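Csonka Recorded Music Society
Minutes of the general meeting held 08/05/2021
Venudley Community Hall, small meeting room

1. Opening and apologies

The chair opened the meeting at 7.35 pm. A quorum was present. Apologies received by email were tabled and accepted. Members were reminded to sign the attendance sheet.

2. Minutes of the previous meeting

Accepted as circulated, with one correction under item 5: the turntable returned to the cabinet was the belt-drive unit, not the direct-drive unit. Moved, seconded, carried.

3. Matters arising

3.1 Stylus replacement. The new stylus has been fitted and the tracking force set to the manufacturer's figure. The old stylus has been kept as a spare for shellac-damaged or unknown discs only, and is labelled accordingly.

3.2 Hall heating. The hall has confirmed that the heater can be switched off during listening sessions. The fan noise was audible in quiet passages at the last session. The person unlocking is to turn the heater on early and turn it off before the first side is played.

3.3 Insurance. Cover for the catalogue has been renewed at the existing level. No change to the excess.

4. Catalogue report

The catalogue now stands at 1,387 titles, of which 604 have been checked against the physical shelves. The remainder will be checked in shelf order. Progress has been slower than expected in the progressive and jazz-rock sections, where sleeves and discs have been found mismatched.

A member asked whether reissues should be entered separately from first pressings. The present practice is one entry per title, with pressings noted in the remarks field. It was argued that this hides differences in mastering, which matter for the comparison sessions. After discussion it was agreed that a reissue gets its own entry only where the mastering is known to differ. Colour of vinyl alone does not qualify.

Genre codes: the blues-rock and hard-rock codes overlap and have been applied inconsistently. The catalogue group will draft a short rule and bring it to the next meeting. Until then no codes are to be altered.

5. Listening session report – Sandow, second album

The session covered the second Sandow album, played complete from the Rilum pressing, followed by side one of the later remaster for comparison. Points recorded:

(a) The opening track runs slightly fast on the Rilum pressing compared with the remaster. Pitch was checked against a tuning reference and the difference confirmed. Which of the two reflects the master tape speed could not be established.

(b) The bass guitar is placed left of centre on the first pressing and centred on the remaster. Most present preferred the first pressing for separation between bass and kick drum. One member preferred the remaster on headphones.

(c) The slide guitar on the third track was generally rated the strongest playing on the record. The vocal on the same track was considered too low in the mix on both versions.

(d) Side two was thought weaker in sequence. Two slow numbers sit together and the instrumental after them does not recover the tempo. It was suggested that the live set order from the same year works better, and a copy will be sought.

(e) Surface noise on side two was moderate after cleaning. The disc is to be cleaned again and replayed before it is graded.

The session rating was deferred until the disc has been regraded.

6. Equipment

The amplifier has developed an intermittent dropout in the right channel. Swapping the interconnects did not move the fault. The balance control is suspected. A quote for repair will be obtained, up to 13 days being allowed for a reply before another workshop is tried. The spare amplifier will be used in the meantime, noting that it has no phono stage and needs the external preamp.

Members are again asked not to stack records flat on top of the cabinet.

7. Newsletter and web page

The print run is unchanged. The deadline for reviews is the end of the month. Reviews should give the label, catalogue number and pressing where known, and should say what equipment was used. Reviews without this information will be returned to the writer.

The web page has been moved to the new host. Old session notes are still being transferred, and some links to the archive do not work yet.
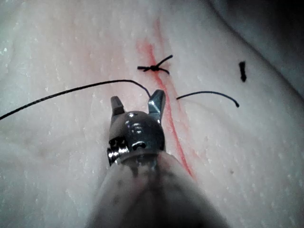
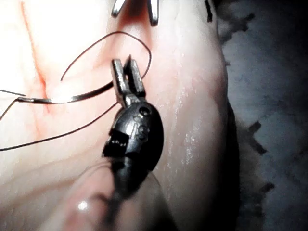
8. Program for the rest of the year

8.1 The next session will be debut albums by three-piece groups. Nominations are to be sent to the program organiser with running times. Anything longer than a single disc will be held over.

8.2 The harmonica in rock evening has been moved to November at the request of the member lending most of the records. The hall booking has been changed.

8.3 A proposal to hold a session on live albums with studio overdubs was discussed. Support was general, but the selection would need reliable information on which parts were re-recorded – sleeve notes alone were not thought sufficient. Left on the table.

9. General business

A request from the Venudley library to borrow sleeves for a display of album artwork was approved, sleeves only, discs to remain in the cabinet in plain inners. A list is to be signed on collection and on return.

The lending period was queried. It remains at one month, with renewal if no other member has asked for the title.

10. Close

The meeting closed at 9.10 pm. Side one of the Sandow remaster was replayed afterwards on the spare amplifier for those wishing to stay.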